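Home – Materials – Surfaces – Rooms – Glossary – Index

Marble-effect surface

By Kulap Rungrueang. Revised May

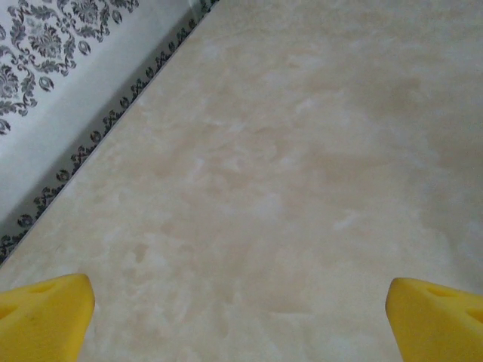

What is a marble-effect surface?

It is any flat covering made to look like cut and polished stone, usually marble or onyx, whatever it is made of underneath.

A marble-effect surface is a tabletop, counter, floor or wall panel with a pattern that imitates natural stone. The term describes a look and says nothing about the material. Ceramic tile, printed film, laminate, painted board, poured resin and coated glass are all sold under the name, and so, confusingly, are some products that contain a share of real crushed stone. Buyers often assume the words carry a promise of quality. They carry none.

Appearance

Most patterns fall into two groups. The first is veined, with sharp dark or gold lines on a pale ground. The second is clouded, with soft milky patches drifting over cream, beige or tan. Clouded patterns are often called onyx-effect in catalogs, although the link to onyx is loose. Real banded onyx tends to show layers, and many clouded prints show only blotches with blurred edges. The warmer ones shift toward caramel in places, which sellers describe as depth. Whether there is any depth to speak of depends on the material, and a printed sheet has very little.

Color names are of no help in comparing products. The Wodholm range has 151 listed finishes, and several of the beige ones are hard to tell apart even when the samples are laid side by side. The same finish has also been sold under different names in different years.

Telling it from stone

Several home tests are repeated in decorating guides. Few of them are reliable when used alone.

Touch. Stone is said to feel cold. So does glazed tile, and so does glass in an unheated room.

Repeats. A printed pattern must start over somewhere. On a small tabletop the repeat may be larger than the table, so failing to find one proves little. On a large floor it is a better sign.

Edges. A raw edge or the underside often settles the matter, as veining in stone carries on through the slab. Edges are commonly wrapped or banded, and some better imitations carry the pattern over the side.

Acid. Lemon juice or vinegar will dull polished marble. The test works mainly by doing damage, and it should not be used on a surface anyone wants to keep.

Weight. Stone is heavy, but so are many backing boards. Lifting one corner of a table tells a person mostly about the frame.

Use with patterned walls

Marble-effect surfaces are often placed next to wallpaper, including damask, a design of scrolling leaves and flourishes borrowed from woven cloth. Decorating writers disagree about the pairing. The usual claim is that two patterns compete unless one is much larger than the other. Honkanen, whose handbook is the one most often quoted on this point, offers no evidence beyond 2 rooms the author had furnished. A diffuse beige ground beside a gray print on pale paper breaks several of the handbook's rules on mixing warm and cool tones, and people choose that sort of combination anyway.

The advice that a pale clouded top makes a small room look larger is equally common. It seems to have been passed from one guide to another with no one checking it.

Care

Advice differs by material, so instructions that cover "all marble-effect surfaces" should be read with caution. A damp cloth and a little dish soap are safe for most. Scouring powder scratches laminate and film. Wax is pointless on glazed tile and leaves a smear. Hot pans can mark resin and lift film, and the heat ratings printed on labels are rarely explained.

Makers' claims about wear deserve the same caution. Voninent advertises a film tested for 324 hours of rubbing, but the leaflet does not state the pressure or what was used to rub it. Asis gives a 5-year guarantee on tabletops that excludes scratches, stains, heat and swelling at the joints – in other words, most of what happens to tabletops.

Terminology

"Faux marble" once meant hand painting in particular, and restorers still use it that way. "Cultured marble" usually means resin mixed with stone dust. "Marble look," "marble style" and "marble touch" have no fixed meaning.

See also: Damask; Laminate; Onyx; Scagliola; Terrazzo

Contact the editors | Copyright, all rights reserved | Back to top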